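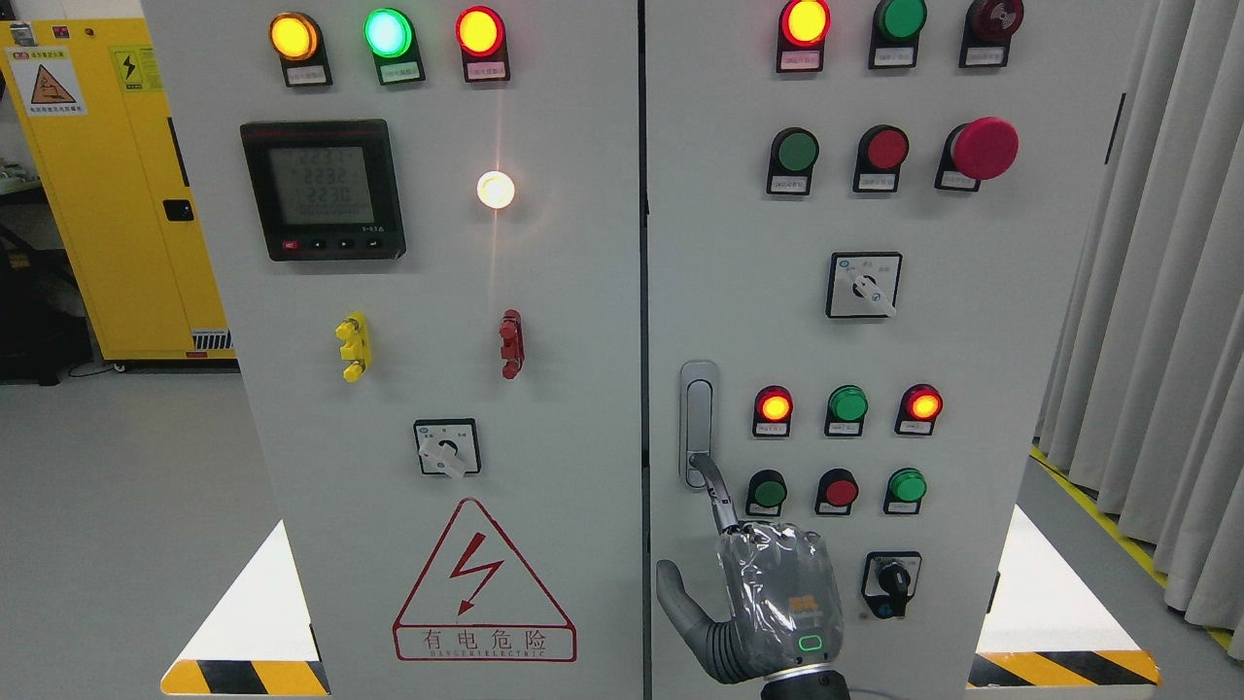
The Clulberg Evening School is a free language and reading program in the hill town of Sillenville, taught almost entirely by visiting teachers who stay for a term or longer. It offers beginner and intermediate English, a reading class in the local language, and a lively Saturday conversation hour that is open to anybody who wants to walk in.

History

The school grew out of a summer reading club that met in the market hall at Sillenville. The first English class had 12 pupils, most of them market sellers and their older children, and word spread so quickly that a second class was added before the term was over. In June of the following year the program moved into the upper floor of the former Saliba grain store, where it still meets. The long storeroom there was divided into five classrooms, and the old loading balcony became a much-loved spot for reading aloud in warm weather.

Teaching

Classes are grouped by confidence in speaking, so a teenager and a grandmother may well share a bench (and often do!). Lessons lean heavily on songs, role play and storytelling. Beginners start with greetings, prices and directions, and by the end of their first term they put on a short play for their families. Intermediate pupils write and print a small newspaper, the Stitutero, with recipes, interviews, football reports and a wonderfully stubborn crossword. A typical issue runs to 100 copies, which are handed out at the market and usually gone by noon.

Visiting teachers live with host families and take a short course in the local language before their first lesson. Many extend their stay, and several have come back for a second or third term.

Library

The lending library holds around 400 books, from picture books to thick adventure novels, nearly all of them donated. Pupils may borrow two at a time. Graded readers are the most popular by far, and the favorites have been rebound more than once in the school's own bookbinding workshop.

Events

The school year closes with Story Night, when each class performs something it has written itself. The fall open house, most recently held on Saturday, October 12, 2024, features trial lessons, a book swap and a spelling contest in which teachers compete against their pupils. The pupils have a very strong record.

See also
Adult education
Volunteer teaching
Sillenville market hall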